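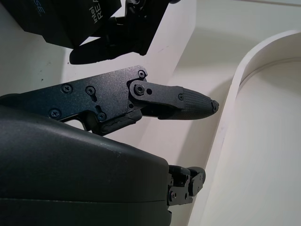
Why does the gripper keep dropping things halfway through a job?

Most often a loose screw at a finger joint. It backs out a hair at a time, the finger sags, the grip goes soft.

What to do, quick version:

Hit the stop and pull the plug first. Fingers pinch hard – mine got me on Wednesday, still sore.

Wiggle each finger by hand. Any clunk, snug that screw. Small driver, 2 fingers on the handle, no more. Stripped one on the Skonis last year, never agian.

Wipe the ridged pads with a damp rag. Dust makes them slick.

Run it empty at low speed before you load it. Still dropping after 300 cycles – swap the pad. Flandby sells them in pairs.

No thread glue on the pivot bolt. Siezes up.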